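Play kitchen sets and kitchen odds and ends: questions we get asked

Nornmont looks at the things sold to parents and preschools and tries to work out whether they are worth the shelf space. We don't sell any of them. The questions come from readers, shortened where they ran on.

Do children need a play kitchen set at all?

Need is a strong word. They need something to fill, tip out and carry around. A set in a box does that, and so does half of what is already in your cupboards. The box costs more.

Is a real colander better than a toy one?

In most cases, yes. Toy colanders tend to be too small to hold more than a couple of pieces, and a child loses interest once it is full. A regular plastic one with a handle at the side gives small hands something to hold, and the perforated part lets light through, which some kids find more interesting than the food.
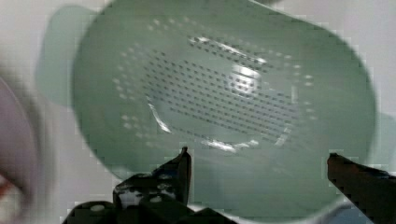

The seller says the holes "develop fine motor skills." Do they?

We have read that line on Hotix listings, on Brester listings and on plenty of others, and have yet to see what it rests on. Threading a shoelace through holes is fiddly work and good practice. Owning a thing with holes in it is just owning a thing with holes in it.

How do I get a perforated base clean?

Wash it soon after use, from the outside in, with a soft brush. Dried starch and play dough are the two worst offenders. Toothpicks work, slowly, and tend to snap. We don't trust the claim that a dishwasher takes care of it.

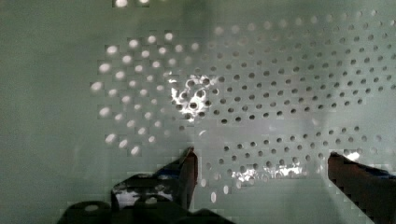
Hold it up to a window when you're done. Anything left in the holes shows up right away against the light, and you can go back over those few spots and leave the rest alone. If the plastic has gone cloudy from scrubbing, it still drains fine. It won't look new again, whatever the sponge packet says.

Should the ketchup bottle be a real one?

An empty real bottle is free, but the inside of the neck is hard to rinse properly and the smell hangs on for weeks. Take the cap off before you put it in a play box for a child under 3. Our own preference is a toy one for the table and the real one in the fridge, which also saves a certain kind of argument at dinner.

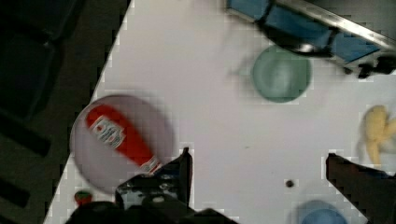 What size plate works best for play food?

A small side plate with a raised rim. Flat plates let round pieces roll off, and full dinner plates are awkward for a child to carry in one hand.

How many pieces is enough?

Radebe lists a set with 626 pieces. We can't picture the child who wants that, though we can picture the adult picking it up. Start with a plate, a bowl, something to drain with and a few bits of fruit. Strawberries and a slice of orange will do the work of a whole grocery aisle. You can add more in March if the interest is still there.

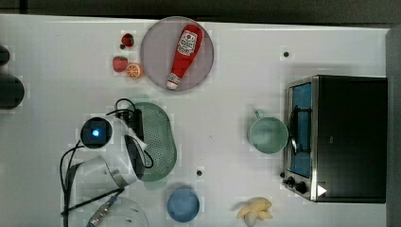 Keep it all on one table if you can, and put the small fruit away first, as it's what goes under the couch. Sorting by color sounds nice and lasts about 2 days in our experience. One open bin is less pretty and gets used.

The set I'm looking at has 2,098 reviews. Does that mean it's good?

It means a lot of people were asked to leave a review. Read the ones written a few months after purchase - there won't be many - and skip those that arrived the same day as the box.

Can I mix sets from different makers?

Sure. Scale is the only snag, and children mind it less than adults do. A strawberry as big as an orange slice has never stopped a pretend lunch that we know of.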